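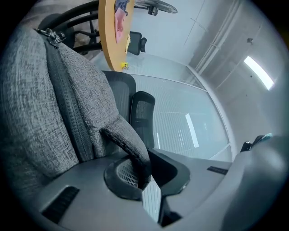

Hand-held gripper demonstration is a method of teaching a robot a manual task without using the robot during teaching. A person, usually called the demonstrator or operator, holds one or two grippers of the kind a robot arm would carry and does the task with them. Cameras record the work, and the recordings are later used to train a control program, known as a policy.

The method belongs to the wider field of learning from demonstration. Related methods are kinesthetic teaching, in which a person moves the arm of the robot directly, and teleoperation, in which the arm follows a controller held some distance away.

Equipment

A gripper built for this purpose has two fingers and a body shaped to be held in the hand. A camera on the gripper records the fingers and whatever they touch. Many setups add a head camera, which gives a wider view of the room and of both hands.
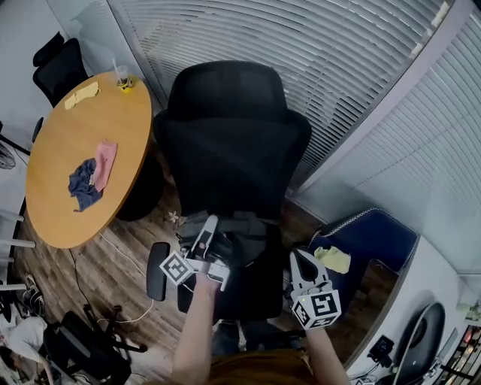

Position is often tracked with fiducial markers, printed black-and-white squares that software can find in a video image. Mounting them on a cube keeps at least one face in view when the wrist turns. Other systems work out position from the gripper camera and a motion sensor – these need no markers but can lose track in front of plain walls.

Recording

A session is divided into episodes, each covering one attempt at the task. In the Homow handbook, written by Mieke Martens and Junaid Dogar, an episode begins and ends with both grippers open and still for 2 seconds. Furniture and loose items are moved between episodes so that the policy does not come to depend on one layout.

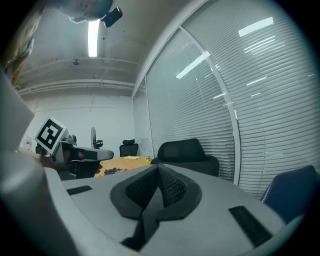 Two-handed work also requires the recordings from both grippers to share a clock. Small timing errors matter little when an object is pushed, but more when it is passed from one gripper to the other.

Limitations

The demonstrator can reach places and angles that a given arm cannot. Such episodes have to be removed or adjusted before training. Force is another weak point, as most hand-held grippers record only finger opening.

See also

Kinesthetic teaching
Teleoperation
Fiducial marker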